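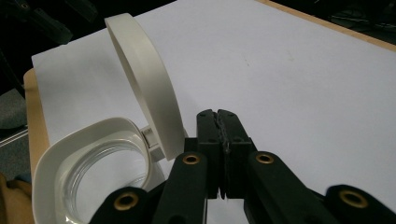 Fig. 6. Round container with hinged lid, shown open

6. Storing spare filters and seals

The Skirklow water filter jug is supplied with one cartridge and one lid seal. Spares can be bought singly or in packs of 8. Keep them as set out in this section, whether or not the jug is in use.

6.1 Cartridges

1. Leave each cartridge in its sealed bag until the day you fit it.
2. Write the month of purchase on the bag, e.g. May.
3. Store the bags upright in a cupboard, away from the cooker.

CAUTION: Do not freeze cartridges. A frozen cartridge must be thrown away.

6.2 Seals

1. Rinse the seal under the cold tap and dry it with a clean cloth.
2. Lay it flat in a small lidded container. Do not fold it or hang it on a hook.
3. Close the lid fully.

Note: Seals marked Gerker fit the older jug only – check the mark on the inner edge before ordering.

6.3 When to change

Change the cartridge after 100 litres, or sooner if the flow slows down. Change the seal with every second cartridge. Reset the counter as described in section 4.

Used cartridges can go in with household waste. Remove the paper band first.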